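Notes for my talk at the Griltow meeting, March. Please keep to the order, the timing is tight.

**Start (stand still, wait for the quiet)**

Good afternoon. I want to speak today about draughts, and what we have learned about old houses that are cold although the heating is on. I come from a country where the winter is hard and the houses are warm, so when I moved to Darkbridge I was surprised. I had a big radiator and a blanket on my knees at the same time.

(Pause here. People usually laugh a little.)

My subject is the inside of the house. Everybody speaks about windows and roofs. I will speak about halls, stairs and the gaps under things.

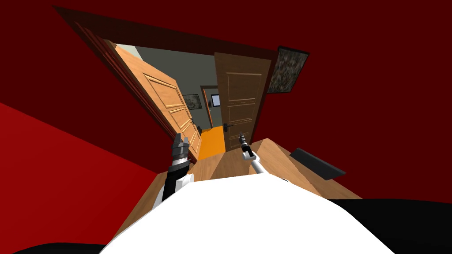

Cold air moves through a house in a simple way. Warm air goes up the stairs and leaves at the top, and new air comes in low down to take its place. The hall is the road it uses. When two doors stand open in one wide doorway, like these panelled ones, the hall and the room behind become one space, and you are heating both. Close the doors and you have two smaller problems, which are easier to solve one by one.

**The house survey**

- We visited 66 houses in Darkbridge and Griltow.
- In each house we went from the front door to the back with a smoke stick, and wrote down where the smoke bent.
- The same walk was done twice, first with the inside doors open and then with them shut.
- The form has five questions. Say this slowly, the people at the back always ask for it again.

Most owners guessed wrong about where the cold came from. They showed us the window, and the smoke showed us the skirting board, or the cupboard where the meter is. One lady had filled her window frames every autumn and had never looked behind the bath panel.

(Drink water.)

**What a door can do**
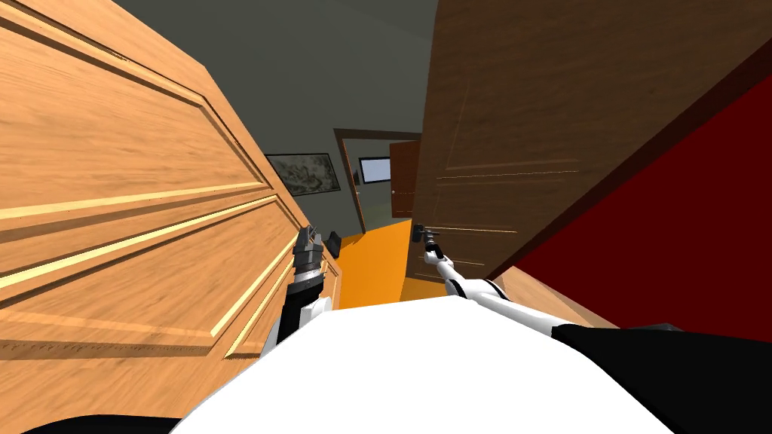 *Page last changed: March*

A door loses air on four sides, but the sides are not equal. The bottom is the worst in nearly every old house, because floors were changed and carpets were taken away. After that comes the handle side, where the door moves a little against its stop. Push on the handle when the door is shut. If you feel it travel, there is a gap there and a strip of foam will help.

The Fallum strip is the one we fitted in our trial. It is a plain brush in a metal rail and you cut it with a small saw. Do not promise any savings here! We had only one winter, and it was a mild one.

Things to say about fitting:

- Measure the gap at both ends, old floors are never level.
- Leave the brush just touching. If it bends hard, the door will drag and people will leave it open.
- Never block the air to a room with a fire or a gas heater in it. Repeat this.

**Costs**

The whole trial cost 822 pounds, with the tools. Almost all of it went on strips and rails. The smoke sticks were given by Ametepe, the small shop near the station, and I should thank them here and not at the end as I did last time.
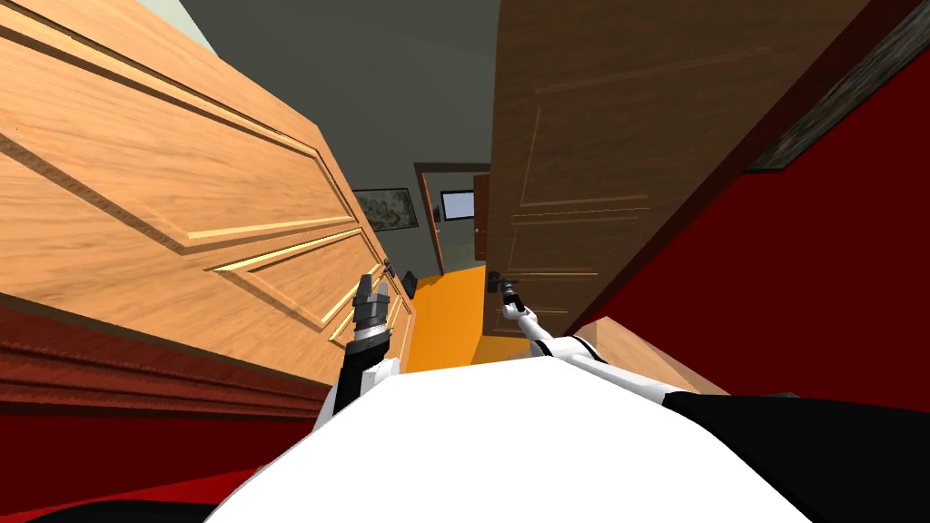

Vol. 2

People ask if it is better to keep all the doors closed all day. My answer is that it depends on how you live. In a house with a long passage between rooms I would close the ones on the cold side first and see how the evening feels. Bedrooms need some fresh air at night, and a bathroom must be able to dry. If there is mould, look at the damp before you seal anything.

**Questions I expect**

- *Is a curtain on the front door enough?* It helps very much, if it reaches the floor.
- *What about the letter box?* Put a brush inside and a flap outside.
- *Can tenants do this?* A brush strip needs screws, so ask the landlord. A fabric roll on the floor needs no permission.
- *Can we borrow the smoke sticks?* Yes, there is a sheet by the tea table, write your street and a phone number.

If there is time left, show the hand test: wet the back of your hand and hold it near the bottom of the hall door. The doors close at 5, so finish the questions before the tea is cleared.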